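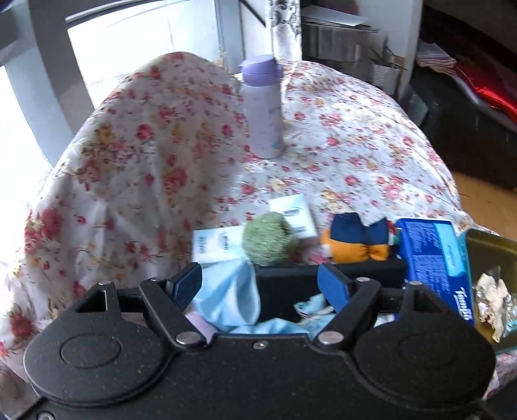

Flowers on the Table: A Tablecloth Gallery

Posted December 12, 2022

I love a printed tablecloth. I love the loud ones, the faded ones, the ones with a border that doesn't meet at the corner, and most of all I love what ends up sitting on them on a normal day. So this gallery is tables in everyday use, with the bottles and packets and half-finished projects left where they were. You won't find many place settings.

Most of the cloths belong to me or to family, and a few come from the linen bins at the Katona, which is the big secondhand hall at 473 Mill Street in Witedton (go early, the good florals are gone by lunch). Click any picture for the larger size. Captions are mine, and so are the opinions in them!

ROSES

White ground, red and pink roses
Let's start with my favorite. The roses do the shouting and then you notice the smaller yellow-orange blossoms tucked in between them, and those thin greenish-brown stems wandering all over the white. I could look at the stems alone for a good long while.

Same cloth, the purple bottle
A tall pale lavender bottle with a darker purple lid, and I'm telling you, purple next to red roses should be a disaster. It's wonderful. The slanted cap gives it such a jaunty look.

Same cloth, the fuzzy green ball
Light green, round and gloriously stringy, with a couple of white-and-pale-blue packets under it. That green picks up the leaves in a way I would never have planned. If you've been hunting for an accent color for a rose print, try this one.

Same cloth, folds
Where the fabric goes up and over, the shading in the folds turns the whites soft and gray. Flat prints get so much better once there's a curve in them.

Cabbage roses on cream
Much older, and washed so often that the pinks have gone to the color of weak tea. It came out of my grandmother's sideboard with a matching set of napkins, two of which survive. I iron it on the wrong side with a damp dish towel over the top.

Rosebuds, small scale
A tiny all-over print, the kind you'd expect on a nightgown. From across the room it reads as plain pink. Up close there's a little blue dot in the middle of every bud, and I was absurdly pleased when I found it.

OTHER FLOWERS

Poppies with a black border
Dramatic! This one only comes out in winter, when the kitchen needs some help by four in the afternoon. The black border shows every crumb, so keep a brush handy.

Sunflowers, vinyl
Everybody's aunt had this cloth. Mine still smells a bit like the store, and it has a nick near one end from a pizza cutter. Coffee wipes off it, paint wipes off it, and we've done six birthday cakes' worth of frosting on it.

Violets on a lemon ground
Found at the Katona, rolled up inside a curtain. I bought the curtain too, to be fair to it. The yellow is much stronger in real life than it comes out on a screen.

Hydrangeas, half finished
A cross-stitch kit somebody gave up on, with one corner done beautifully in blues and the other three just printed outlines. I've decided to leave it that way. People always run a finger along the stitched part when they sit down.

Daisies, round table
Cut down from a rectangle by me, and not very evenly. The hem took two evenings and a great deal of pinning. If you sit at the window side you'll notice that it dips, so I put guests on the other side.

WHAT ENDS UP ON TOP

This is the section I had the most fun sorting. Bottles, tins, sachets, yarn, keys, the mail. A busy print is very forgiving of clutter, and sometimes the clutter improves it.

Button tin, lid off
Spilled over the sunflowers and left there all weekend while we matched sets. Several buttons vanished completely against the petals and turned up when we shook the cloth out on the back step.

Seed packets in a row
Lined up on the daisies to decide what goes where in spring. The tomatoes always win. I keep the opened packets in a jar with the flap folded down and a paper clip over it.

Yarn on the poppies
Leftover balls from a blanket, sorted by who might want what. The mustard one looked so good against the black border that I started a hat with it that same night.

Jam jars, labels still damp
Plum, with a bit of orange peel. I used the Surulix label sheets this year and they peeled off the backing nicely, and the pen didn't bleed. The jars left rings on the cotton, and the rings came out with cold water and patience.

Wrapping day
Tape, ribbon, three pairs of scissors that all went missing in turn. We use the vinyl cloth for this now, after somebody cut straight through a paper one and into the one below it.

Breakfast, eventually
Toast crusts, the butter dish, a crossword with four wrong answers. I love this one for the light, which comes in low across the violets at that hour in December and makes the lemon ground glow.

FOLDED, HUNG AND STACKED

The shelf
Cottons on the left, vinyls rolled on the right, napkins in the shoebox. I fold the cottons in thirds lengthwise and then over a cardboard tube, so there's no hard crease down the middle of the table.

On the line
Three florals pegged out side by side in a stiff wind. I stood in the yard grinning like a fool. They dried in no time and came in smelling of cold air.

Mending pile
A scorched one, a torn one, and one with a hole that I'm going to cover with a patch cut from a fourth. Flowery prints are a gift to anyone who mends: cut around a bloom, turn the edge under, stitch it down, and you'll lose track of where the hole was.

Stain corner
Turmeric on the cream roses. I've tried sunshine, I've tried Vadent soap flakes, I've tried sunshine again. It has faded to a pale gold, and at this point I've started calling it another blossom.

A FEW NOTES, BECAUSE PEOPLE WRITE IN AND ASK

How big should a cloth be? I like a drop of a hand's length at the sides, and longer at the ends if the table stands clear of the wall. Long enough to look generous, short enough that it doesn't end up in your lap.

Do I use a pad underneath? Under the thin cottons, yes, an old flannel sheet cut to the size of the tabletop. It stops the slipping, and plates make a much nicer sound when you set them down.

Can you mix florals? Please do! Big flowers with small flowers works almost every time. Two big prints together can get a bit much, though I've seen roses over poppies at a friend's house and have been thinking about it ever since.

Where do the photos go? The gallery is up to 984 pictures now, going back to the first kitchen, and I add a fresh batch whenever there's a rainy afternoon for it. Older sets are filed by flower, then by cloth. The checks and stripes have a page of their own, and I'm fond of them too, but roses will always get the top spot here.

Can I send you one of mine? Yes, yes, yes. Send a table as it stands, with whatever happens to be on it, and tell me where the cloth came from if you know. I'm especially short of tulips, and I have never once been sent a decent iris. Use the form at the bottom of the page, one picture at a time, and put the name of the flower in the subject line.

Next batch: Christmas prints, including the holly cloth with the gravy boat stain, and the poinsettia one that sheds glitter until March.

Back to all galleries
Older: Checks and Stripes
Older: Tea Towels of Witedton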